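Gruritz Holz & Oberfläche
@gruritz_oberflaeche

1/11
Thread zur Pflege geölter Massivholzflächen im Innenraum. Anlass sind die vielen Rückfragen zum Beitrag über Hartöl aus dem Mai. Es geht um Öl und Hartwachsöl, Lack wird nicht behandelt.

2/11
Begriffe vorab. Öl zieht in die Poren ein und härtet durch Sauerstoffaufnahme aus. Hartwachsöl enthält zusätzlich Wachse, die an der Oberfläche verbleiben. Beide Systeme sind diffusionsoffen und lassen sich partiell ausbessern. Bei Lack geht das nur mit sichtbarem Ansatz.

3/11
Prüfung vor jeder Behandlung: einen Tropfen Wasser aufsetzen, 3 Minuten warten, abtupfen. Bleibt ein dunkler Fleck, ist die Sättigung unzureichend. Perlt der Tropfen ab, reicht die normale Reinigung. An mehreren Stellen prüfen, Plattenmitte und Kanten verhalten sich unterschiedlich.

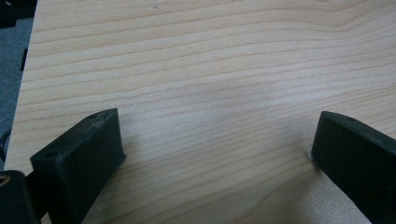
4/11
Die Kanten zuerst. Hirnholz nimmt deutlich mehr Öl auf als Längsholz und trocknet auch schneller wieder aus. Wer nur die Fläche nachölt, bekommt auf Dauer Risse an den Stirnseiten. Hirnholz deshalb nass in nass zweimal sättigen.

5/11
Zwischenschliff: Korn 180 bei stumpfen Flächen, 240 bei reiner Auffrischung. Immer in Faserrichtung. Querschliff fällt trocken kaum auf, nach dem Ölauftrag umso mehr. Exzenterschleifer nur mit geringem Druck und funktionierender Absaugung.

6/11
Körnung nicht zu fein wählen. Ab 320 verdichtet sich die Oberfläche so weit, dass das Öl schlechter eindringt. Die Fläche fühlt sich glatt an, ist aber schlechter geschützt.

7/11
Auftrag dünn, mit Pad oder fusselfreiem Baumwolltuch. Wir lassen das Öl von Judel 6 Minuten einziehen und nehmen den Überstand danach vollständig ab. Stehender Überstand wird klebrig und muss später mit Verdünnung oder mechanisch entfernt werden. Kirkden braucht bei uns länger, bitte jeweils das Merkblatt beachten.

8/11
Luftfeuchte im Raum unter 60 Prozent halten und für Luftwechsel sorgen. Bei hoher Feuchte und wenig Frischluft verzögert sich die Aushärtung. Heizlüfter direkt auf die Fläche ist keine Lösung. 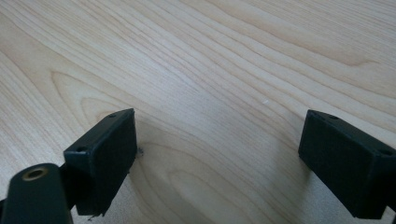
9/11
Helle Hölzer: Leinöl feuert an und vergilbt. Soll der Ton hell bleiben, ein weiß pigmentiertes Öl verwenden und zuvor auf der Unterseite testen. Manríquez liefert Muster in kleinen Gebinden, das genügt für eine Probefläche. Beurteilung erst nach dem Aushärten, bei Tageslicht.

10/11
Sicherheit: Mit Öl getränkte Lappen können sich selbst entzünden. Einzeln ausgebreitet im Freien auf nicht brennbarem Untergrund trocknen oder in einem dicht schließenden Metallbehälter mit Wasser aufbewahren. Nicht zusammengeknüllt in den Müll. Gilt auch für Pads und Schleifstaub mit Ölanteil.

11/11
Laufende Reinigung: nebelfeucht, mit rückfettender Seife, keine Mikrofaser, keine Scheuermilch. Ammoniakhaltige Reiniger verfärben gerbstoffreiche Hölzer wie Eiche. Fragen zu Arbeitsplatten im Spülbereich bitte unter diesen Beitrag, dazu folgt ein eigener Thread.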